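5. Dezember 2021

Der Prüfungsplan ist da. Er hing heute Vormittag als PDF am Schwarzen Brett der Fakultät, also auf jener Internetseite, die man nur findet, wenn man die Adresse schon kennt, und er hatte 19 Seiten. Auf Seite eins steht »Vorläufig«. Auf Seite zwei steht »Endgültige Fassung«. Ab Seite drei wird es dann ernst.

Ich habe Statistik II am ersten Tag um acht Uhr früh, Betriebssysteme am selben Tag um zwei, und danach neun Tage lang nichts. Neun Tage! Jemand hat sich hingesetzt und das so verteilt, vermutlich mit einem Kaffee in der Hand und in bester Laune. Den Nachschreibetermin für Statistik gibt es erst im Juni, was ich als freundlichen Hinweis verstehe, es gar nicht so weit kommen zu lassen.

Angemeldet bin ich übrigens noch nicht. Das Formular verlangt eine Matrikelnummer ohne führende Null, meine beginnt aber mit einer Null, und das System hält mich deshalb für jemand anderen oder für niemanden. Bei der Hotline war ich Nummer 20 in der Warteschleife. Nach einer halben Stunde war ich Nummer 20. Dann lief wieder dieses Klavierstück von vorn, das ich inzwischen summen kann, und ich habe aufgelegt und Kartoffeln geschält.

Getsemaní Pacheco hat alles schon vor zwei Wochen erledigt, bevor es den Plan überhaupt gab. Wie das gehen soll, wollte sie mir am Telefon erklären, aber es lief auf den Satz hinaus, man müsse eben ab und zu seine Mails lesen. Ich habe dann meine Mails gelesen. Die Einladung zur Voranmeldung lag zwischen einer Werbung für Sonnenbrillen und dem Rundschreiben der Mensa über die neue Suppenkarte (das Rundschreiben hatte ich geöffnet, die Einladung nicht).

Gelernt habe ich heute auch, das soll hier der Ordnung halber stehen. Von zehn bis zwanzig vor elf Bayes, dann Fenster geputzt, dann noch einmal Bayes, diesmal mit Licht. Das Skript von Professor Bañuelos ist in der Sache tadellos, nur setzt er hinter jede zweite Umformung das Wort »offensichtlich«, und an genau diesen Stellen sitze ich dann bis mittags. Aufgabe 4 habe ich gelöst. Aufgabe 5 hat mich gelöst, mehr oder weniger in meine Bestandteile.

Am Nachmittag im Hallero gewesen, weil man dort zu zweit an einem Tisch sitzen und einander abfragen kann, ohne dass einer nach der Bestellung fragt. Getsemaní hat Karteikarten, 140 Stück, farblich sortiert. Ich habe einen Collegeblock, in dem hinten ein Einkaufszettel steht. Sie hat mich bei den Schedulingverfahren dreimal erwischt und beim vierten Mal aus Mitleid das Thema gewechselt. Den Kuchen habe ich bezahlt. Das war so nicht abgemacht, ergab sich aber aus dem Spielstand.

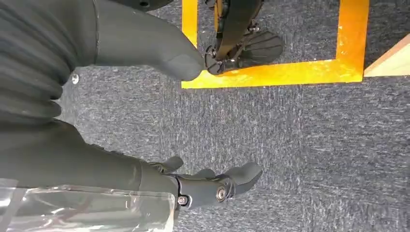
Und dann die Sache mit dem Taschenrechner. Zugelassen sind laut Plan, Seite 17, nur nicht programmierbare Geräte, und zwar mit Aufkleber vom Prüfungsamt. Den Aufkleber bekommt man persönlich, gegen Vorlage des Taschenrechners, zu den Sprechzeiten. Die Sprechzeiten liegen in der Statistikübung. Ich müsste also in Statistik fehlen, um in Statistik rechnen zu dürfen. Getsemaní findet das lustig. Ihr Rechner klebt seit dem ersten Semester.

Abends rief Mama an und wollte wissen, ob ich gut vorbereitet sei. Ich sagte, der Plan sei jetzt draußen, und sie klang so zufrieden, als wäre das dasselbe. Papa rief aus dem Hintergrund, er habe damals noch mit dem Rechenschieber und überhaupt. Ich habe beide grüßen lassen, also jeweils vom anderen — es war ein langer Tag.

Morgen: Hotline gleich um neun, vorher frühstücken. Die Null ansprechen, höflich. Mit Getsemaní noch klären, ob ich ihre grünen Karten kopieren darf; die roten will ich gar nicht erst sehen. Aufgabe 5 noch einmal von vorn, diesmal ohne Lösungsblatt auf dem Schoß. Und Druckerpapier kaufen, die 19 Seiten haben den Rest aufgebraucht, davon zwei Seiten leer und eine mit dem Vermerk, man möge das Dokument bitte nicht ausdrucken.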